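Pliline Student Robotics Project
Progress report to the Boersma Education Fund
Second period, up to the end of July
Prepared by Dimas Harahap, project teacher, Aldale Technical School

1. Summary

In this period the students moved from learning the programming tools to solving one complete task in simulation. The task is to pick up a small block and place it in a box. The group has 17 students, divided into teams, and all of the teams have now submitted a first working program. The work is on schedule, except for the part on changed starting positions, which I explain in section 4. The spending is within the budget.

2. Activities

We meet every Saturday from 9.00 until 12.30 in the computer room. Of the 60 hours of teaching which were promised in the application, 52 have been given. The remaining hours are planned for the preparation of the final presentation and for the small competition between the teams.

The first meetings of the period were used for coordinates and joint angles. This was more difficult than I expected. Many students had not yet learned trigonometry well enough, so I asked the mathematics teacher for two extra lessons, which she kindly gave. After these lessons the students could calculate by hand where the end of a simple arm with two joints would be, and they compared their answers with the simulator.

After that each team wrote its own program. I gave them a very short template with the commands for opening and closing the gripper and for moving to a point. Everything else they had to write themselves, including the order of the movements and the checks for errors.

3. Results

The programs are tested with the same set of 20 runs for each team, without any change to the code between runs. The best team, which calls itself Wavitmont, completed 17 of the runs. The weakest program completed 6, but its authors had lost two meetings because of illness and they have since found an important mistake in the height value.

I am also satisfied with the notebooks. In the first period many students wrote only "it does not work". Now they write which value they changed and what happened afterwards. Several of them draw the path of the arm on squared paper before they type anything.

4. Difficulties

The programs are good when the block starts in the usual place, but they become unreliable when we move it. Most teams had written fixed numbers into the program, and they must now replace them with values read from the simulator. I planned three meetings for this and it will need five.

The second difficulty is the computers. Some of the older machines run the simulation slowly, and the students on these machines have fewer attempts in one morning. We made a rota so that every team uses the faster machines in turn. This is fair, but it costs time at the beginning of each meeting.

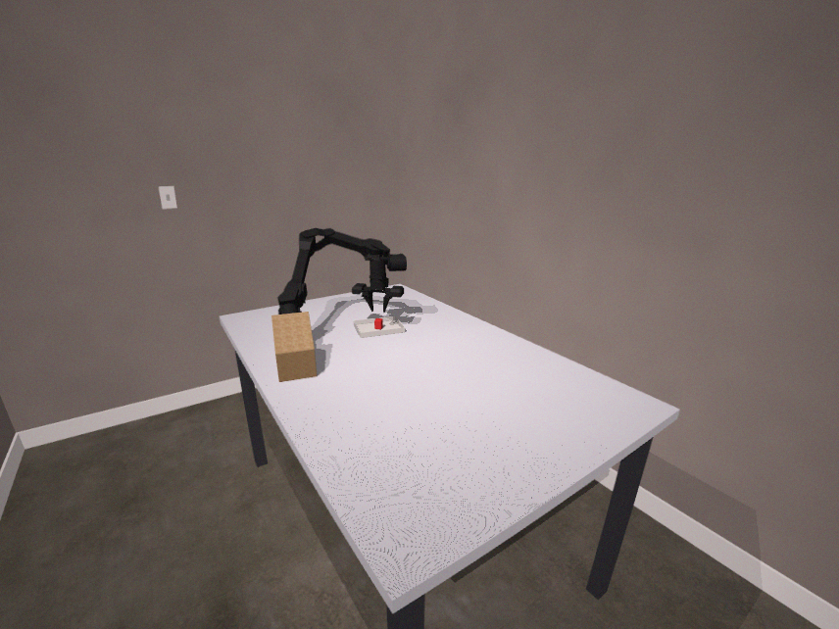

Page last changed: July, 16:40, by D. Harahap

The basic workspace stays the same for all teams: the black arm at the end of the white table, the red block on its shallow tray and the brown box beside it. I would like to keep it so until the competition. Some students have asked for more blocks and different shapes, and I have told them that this can come in the next school year if the project continues.

5. Budget

The licence fee and the printed notebooks have been paid. The money for travel has not been used yet, as the visit to the technical college was moved to the autumn. I ask the Fund to allow us to keep this amount for the same purpose.

6. Next period

The teams will finish the work on changed starting positions and repeat the test. Then each team will prepare a talk of ten minutes for parents and for the younger classes. The competition will follow in the last meeting, and we would be glad to welcome a representative of the Fund.

The test tables for each team and the list of attendance are available from the school office on request.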